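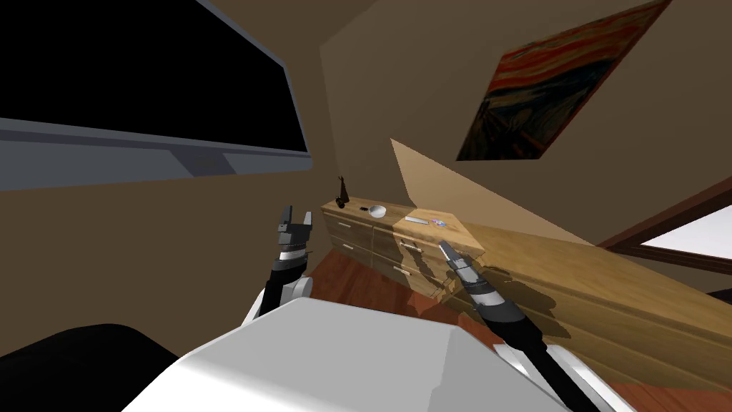 Baresano simulation cell, with both arms in front of the dresser.

The Baresano cell is a simulated robot work cell developed at Skodholm for the study of household tasks. It consists of a white two-armed robot and a furnished room, both of which exist only as computer models. The cell runs on the Trarkus control program and was first opened to outside users in March. Although no part of it can wear out, the cell needs regular setup and repair, and its maintenance routine is often used for teaching.

Setup

A session starts with loading the room file. The robot is then placed in front of the furniture and its arms are brought to the ready position. Each arm carries a two-finger gripper, which is opened before any other movement is allowed. The operator checks that the base stands level on the floor model. If the base sinks into the floor even slightly, the physics engine pushes it upward and the arms begin to shake.

After this the joints are calibrated. The full procedure has 19 steps, of which 13 concern the arms and grippers. The remaining steps concern the lights, the furniture and the cameras. Operators are advised to move one arm at a time and to save the joint values after each step.

Maintenance

Most of the maintenance work is on the collision shapes. These are simple invisible forms that surround every visible object and tell the program when two things touch. When a shape is larger than its object, the fingers stop too early – when it is smaller, they pass through the surface. 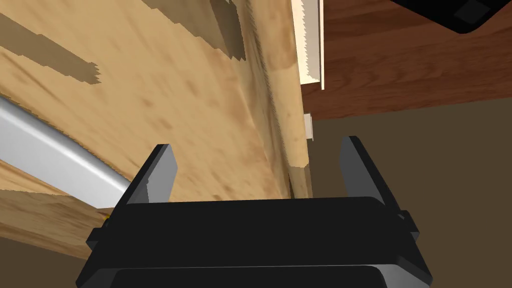 The gripper is therefore inspected at close range, with its fingers apart and nothing between them. The opening is compared with the value in the log, and a difference of more than 2 millimeters requires a new calibration. Wooden surfaces are inspected from the same distance, as large flat boards are a frequent source of contact errors.

Shadows are computed at a limited resolution and can have stepped edges. This is not regarded as a fault in the cell, but it may disturb vision programs which were trained with softer light.

Repair

Damaged files are replaced from a stored copy. The room file contains 3,455 collision shapes, and a replacement of all of them is made only when the source of an error cannot be found. A smaller tool named Lại restores single joints or fingers without closing the session. After its use the affected arm must be calibrated again from the first step.

Categories: Robot simulation | Work cells | Maintenance procedures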